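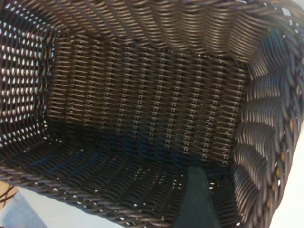 fairway_moth wrote:
I don't agree with the first post at all. If the club takes the same yearly fee from everybody, then everybody should be able to get a Saturday-style morning time, not only the people who play in the league.

tuulik wrote:
I am the one who opened this thread, so let me explain again, maybe my first message was not clear. I play at Prurlow, 18 holes, member for a few years. From May the club has a new rule. All tee times before 11 a.m. on weekends are kept for players of the Serra League. The rest of the members can book only from 11 a.m. In the summer it is already very hot at that hour, and a round takes me more than four hours.

I did not write that the league is bad. I wrote that the rule came by e-mail after we had paid for the season. This is what I find not correct.

bogeyman_77 wrote:
It was in the winter newsletter. Page two, bottom. I remember it because I had to read it twice.

tuulik wrote:
The newsletter said "priority for league players". Priority and closed are different words, also in my language. With priority I understand that they book first, and if there are free places, I can take them. Last weekend I came at 8 in the morning to practice putting and I saw empty times on the board. I asked in the shop if I could go out alone and they said no.

greenside_lou wrote:
lol they sent me away too. Went over to Cukside and played there. Slower greens but they were happy to take my money

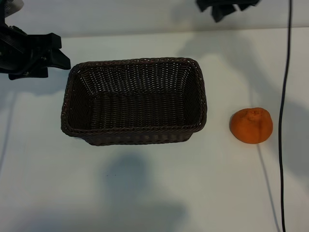 tuulik wrote:
To continue with my point, because I was writing on the phone before and stopped too early. I would accept a system where the league has the times until the evening before, and at 6 p.m. everything that is not taken opens for all members. My old club, Iltelik, did it like this. Some people complained there too, but the course was full and the complaints were small ones. I don't see why it cannot work at Prurlow, the booking page already has this function for guests.

bogeyman_77 wrote:
Because league teams change their players at the last minute. I am captain of one. If somebody is sick I need to put in another person in the morning, and if the time is gone at 6 p.m. my team plays with three and loses points. Sorry but a league match matters more than a friendly round.

fairway_moth wrote:
More to who? I pay the same as you.

bogeyman_77 wrote:
The league brings money. Visiting teams eat lunch and buy balls. The club told us the Serra matches brought in 2,121 last season after costs. That paid for the new sand in the bunkers, which you also use.

greenside_lou wrote:
I use those bunkers more than anyone

tuulik wrote:
Thank you for the number, I did not know it. But a time with a changed player is still a booked time. It would not open at 6 p.m. I am speaking only about the times where no team is written at all. I think we are maybe not so far from each other.

bogeyman_77 wrote:
OK, if it is only those, I could live with it. I thought you wanted all the unconfirmed ones. Roughly 20 of us are captains or reserves, I can ask in our group. But I would want 8 p.m. and not 6, people are still at work at 6.

fairway_moth wrote:
8 p.m. is too late for anyone with kids. You can't plan a morning like that.

tuulik wrote:
For me 7 p.m. is also fine. I will write a letter to the office and put the text in this thread before I send it, so you can correct my mistakes. If someone wants to sign, please send me a private message with your member number.

greenside_lou wrote:
I'll sign. Does it cover the back nine start too or only the first tee?

tuulik wrote:
Both. I will add it.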